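My mother-in-law kept her ketchup upside down in the refrigerator door for 36 years, and I tease her about it much less now that I do it too. For the last stubborn spoonful, lay the bottle down with the cap screwed tight and go set the table.

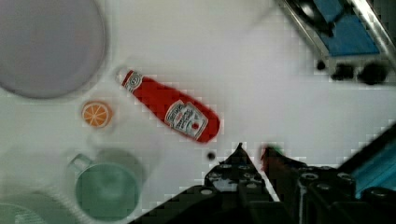

A splash of vinegar and a good shake will loosen what's left – lovely in baked beans, by the way! 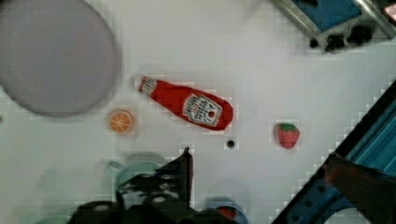
Old ketchup shines up copper pans, too. Leave it on a few minutes, rub gently, then rinse well and dry.

Ida Strobel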